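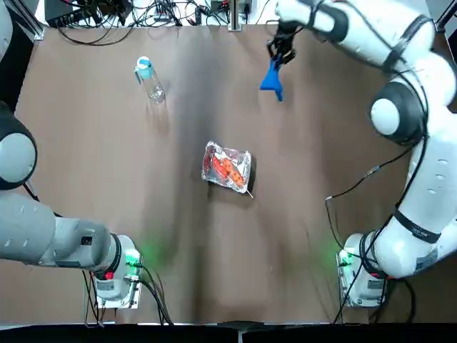
## The Purville seed swap is back, and it's bigger

If you came by the library basement last spring you'll remember how it went: one long table, a shoebox of envelopes, and a line up the stairs by ten o'clock. I loved every minute of it, but we ran out of tomatoes before most people had their coats off. So I'm very happy to say that this year we have the whole lower floor, both rooms, and a seed list that made me laugh out loud when Nermin Sarıgül sent it over. There are 123 varieties on it! Last year's list fit on the back of an electric bill.

A lot of that is Nermin's doing. She spent the winter writing to gardeners up and down the valley, and the envelopes kept arriving (some of them with letters longer than this newsletter). We have pole beans from Rerncombe, a flat white pumpkin I had never heard of, four kinds of dill, and a lettuce called Ultetti that I have to tell you more about.

### Ultetti, the lettuce that wouldn't bolt

Fadime Eren grew it in her side yard last summer, the one that gets full sun off the garage wall, and if you garden in Purville you know what July was like. My romaine was three feet tall and bitter as aspirin. Fadime was still cutting salad. It's a loose-leaf type, pale green with a bit of bronze on the edges, and it stays sweet much longer than it has any right to. She let the best six plants go to seed in the fall and cleaned it all by hand with a kitchen strainer.

She asked me to pass along how she grows it:

- Sow it shallow. She barely presses the seed into the soil and then waters with a mister.
- Start a short row every two weeks, starting now and going into early summer.
- Give it afternoon shade if you can. Hers didn't have any and did fine, but she thinks it would do even better.
- Pick the outer leaves and leave the middle alone.

If you do save seed from it, please keep it away from any wild lettuce along your fence. The two can cross, and what you get is prickly and not something you'd want on a sandwich.

### How the swap works

You don't need to bring seeds to take seeds. I'll say that twice, as I got this question more than any other last year: you don't need to bring seeds to take seeds! Come with empty pockets if this is your first garden. Somebody helped every one of us get started.

If you do have seeds to share, put them in a paper envelope or a folded packet and write down the name, the year you saved them, and anything you'd want to know if you were the one planting them. "Tall" is useful. "Tall, fell on the peas" is even more useful. Zeyu Jiang will be at the sorting table with blank labels and good pens, and he's happy to help you work out what's in a mystery jar. Last year he recognized a packet of salsify that had been labeled "grass?" for what must have been a decade.

Please leave out anything treated with a coating, and anything you know came from a hybrid. Hybrid seed will grow, but the plants may look nothing like the parent, and it's hard on a new gardener who has waited all summer for a yellow pepper. Sweet corn is fine as long as you tell us what else was growing nearby.

### Testing your old packets

I had a drawer full of old seed and no idea what was still good, so in February I finally sat down and tested it. It's easy, and the kids on my street thought it was the best thing going.

Dampen a paper towel, lay ten seeds on one half, fold the other half over, and slip it into a plastic bag with the top left a little open. Write the name on the bag. Put it somewhere warm - the top of my refrigerator is perfect - and check it after five days, then again after ten. If eight come up, sow as usual. If four or five come up, sow twice as thick. One or two and I'd let it go, unless it's something your grandmother grew, in which case plant every last seed and hope.

My results were all over the place. Onions from two years back: zero. Parsnips: also zero, and I'm told I should have expected that. But a packet of Lo Presti tomatoes that had been sitting behind the furnace filters for who knows how long gave me nine out of ten. Nine! I have far too many seedlings now and will be bringing most of them along, in yogurt cups, free to anyone with a sunny spot.

### Beans for the school beds

Aslı Güler's fourth graders are putting in three raised beds behind the gym, and they've asked for beans. Any kind, any color, the stranger the better. They're keeping a chart of which ones climb fastest, and I'm told feelings already run high. There'll be a coffee can for them by the door. A spoonful is plenty.

### The catalog

Yesenia Becerra has typed up everything we know about each variety, with who grew it and where, and she's put printed copies at the front desk. It's a wonderful read even if you never plant a thing. The entry for Rerncombe beans goes back through four kitchens and a flood. If you grew something from last year's swap and it isn't in there, tell her how it did, good or bad. She'd especially like to hear about the purple carrots, which came up white for me and orange for my neighbor.

Doors open at ten and we'll stay until the last packet is gone or two o'clock. Park on the street side, please, as the back lot is being patched. Rubber boots are welcome, and there's a mat.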